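Flat Shapes and Solid Shapes

A circle drawn on paper has no thickness. A circle cut out of something thick does, and then it needs a different name.
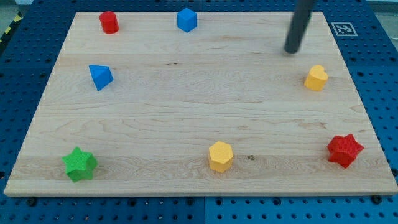
Seven solid shapes on a maple board. Find the cylinder first. It is red.

A flat shape has only two sizes you can measure: how long it is and how wide it is. A solid shape has a third one, its height. You can pick up a solid shape and turn it over. The parts you touch have names too.

A face is a flat side.
An edge is the line where two faces meet.
A corner is the point where edges meet. The math word for it is vertex.

The cube

The blue block near the far side of the board is a cube. Every cube has six faces, and every face is a square of the same size. You can only see some of them at one time. To check the rest, you have to turn it.

The cylinder

A cylinder has a circle at the top, a circle at the bottom and one curved side between them. Soup cans are cylinders. Stand one up and it stays put. Lay it down and it can roll.

The pyramid

The other blue block has sloping faces that come up to a point. If the bottom of a pyramid is a triangle, it has four faces altogether. Many people think of the big ones in Egypt, but those have square bottoms and five faces.

Prisms

A prism has the same shape at both ends, with straight sides in between. Look for the yellow one with six sides on top. That is a hexagonal prism — hexagon means a shape with six sides — and it has eight faces if you count both ends.

The green star has five points. A thick star like this has ten narrow sides going around it, two for each point.

The yellow heart is harder to name. Some of its outline is curved, and in math a true prism has only flat faces. Most people call it a heart prism anyway.

Try it at home

Put a can on a piece of paper and trace around the bottom. You get a circle. Now do the same with a small box. Which flat shape is left on the paper? Turn the box onto a different side and trace it again. Sometimes the two shapes match and sometimes they don't.

Written by Pascual Vergara
22/10/2019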